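Play kitchen day moves to Thursday, more toy food wanted

Posted in: Local / Family

The play kitchen session at the Gaete community rooms moves to Thursday from this week. Doors 10 a.m., finish at noon. Same room, same entrance on the side street. The Monday slot is gone – the choir has it now.

Ditte Overgaard, who runs the sessions, said the change was agreed in May but only got confirmed this week. "People kept asking me and I kept saying soon," she said. "So now it's soon."

Numbers are up. The last session had 20 children signed in, against 6 at the first one. A second table may be added if it keeps going like that, no date for it yet.

Also new: a toy food collection. Play fruit, play vegetables, bowls, plates, trays, kitchen utensils with no sharp edges. Plastic or wood both fine. Fabric food only if it can go in the wash. No glass, no metal knives, nothing with button batteries. Anything small enough to fit in a toddlers mouth will be kept back for the older group.

Drop-off is at the Osero bookstore counter during opening hours, or bring it along on the day. Put it in a bag with a name on it if you want the bag back. So far 103 pieces handed in, Overgaard said, mostly fruit. Short on plates and on anything that looks like breakfast.

Real appliances are a separate thing. Jolán Lakatos is looking after those and would like people to call before carrying one in. Toaster ovens only, for now, and only ones that get used by the adults at the baking hour. Cords get checked first. Last month somebody left a microwave on the steps and it rained.

A strawberry, a green plate and the toaster oven, table set out:
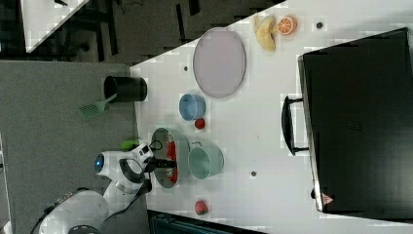
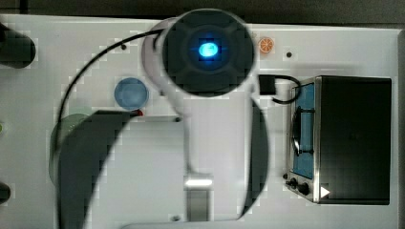

Money: the collection tin stands at $702, which goes on shelving and a lidded box for each age group. Ritument, the hardware store on the corner, is giving a discount on the shelves. Putting them up is planned for the evening after the session, bring a screwdriver if you have one.

Sessions are free, no booking. Under-fours need an adult in the room with them the whole time. Snacks are not provided – bring your own and please no nuts. Parking behind the building is limited, the lot at Jerkitz is open to visitors untill 1 p.m.

Questions to Overgaard at the front desk, mornings only.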